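Call for Participants: Kitchen Manipulation Project, Spring Term

The Jellska Student Robotics Club is looking for students to join its kitchen manipulation project. The project runs through the spring term and ends with our entry in the Pokholm Household Robotics Challenge. We are filling 20 places. You do not need to be an engineering major, and first-year students are welcome.

The task set this year is tidying and basic meal setup. Teams work with a two-armed robot at a table of ordinary kitchen items and teach it to do jobs such as moving plates out of a rack, hanging mugs, lifting a lid, and opening a toaster oven. Each team picks 3 tasks from the challenge list, collects its own demonstrations, trains a policy, and reports the results.

Most of the time goes into demonstrations. Our target is 1000 usable episodes across all teams by the end of the term, so expect to spend a good part of each session operating the arms or resetting the table for the next run. Resetting takes patience. Items have to go back in new positions each time, and the operator and the person resetting trade places every half hour.
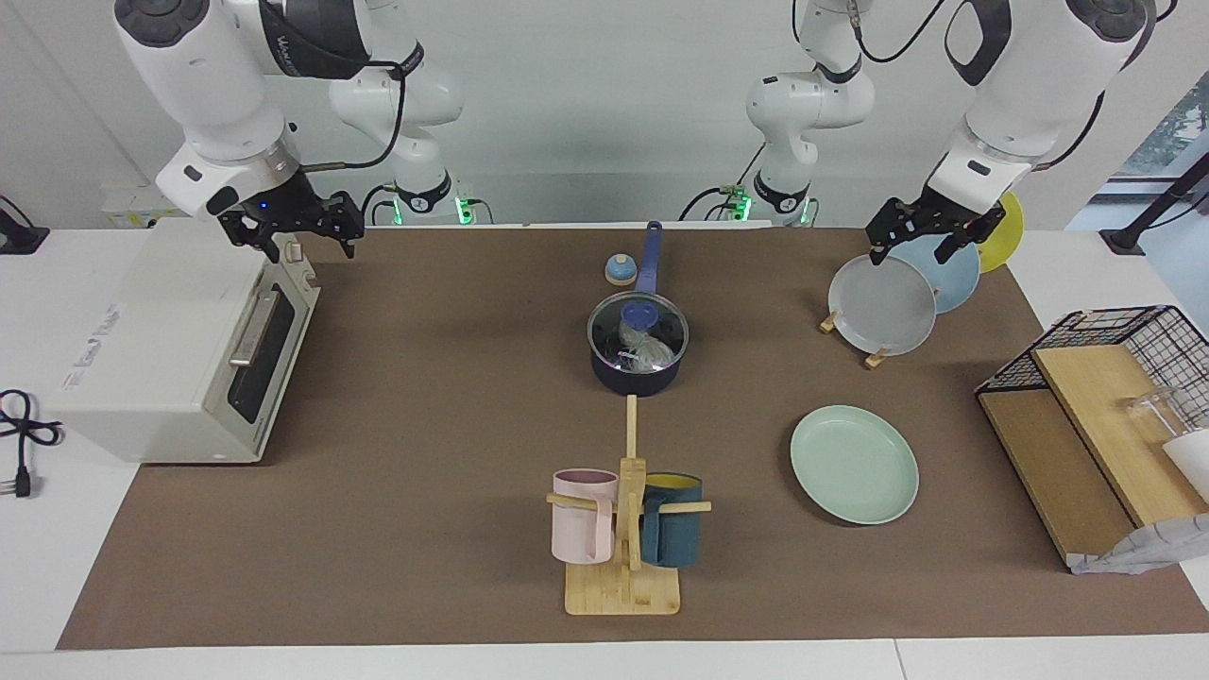
Sessions are held in Room 51 of the Zurkham Building on Tuesday evenings, 6:00 to 9:00 p.m. Teams can also book the robot during the day once every member has passed the safety check. A shared calendar is used for booking, and a team that misses two bookings in a row loses daytime access for the rest of the term.

What you will do:

Operate the arms by teleoperation and record episodes
Set up and reset the table according to the task sheet
Review recordings and mark failed grasps, dropped items, and collisions
Write or adapt training and evaluation code in Python (at least two members per team)
Keep the team log up to date
Help present the work at the open evening

What we ask for:

Current enrollment, any department, undergraduate or graduate
Attendance at the first session, where the safety check is given
Four hours a week, including the evening session
Closed-toe shoes and no loose sleeves or lanyards near the arms

Programming experience is useful but not required for every role. If you have worked with motion planning, camera calibration, or imitation learning, say so in your application and we will place you on a team that needs it. Data is recorded and stored with Oei, the club's own logging tool. Training on it is part of the second session.

Participation is unpaid. Students in the robotics minor may count the project toward their lab requirement with approval from their adviser. The club pays the challenge entry fee and travel for team members who have kept up attendance.

To apply, send a half-page note to the club's project mailbox with your name, department, year, the role you would prefer, and any evenings you cannot attend. You may apply as a group of up to four. Applications close at the end of February, replies go out the week after, and the first session is in March.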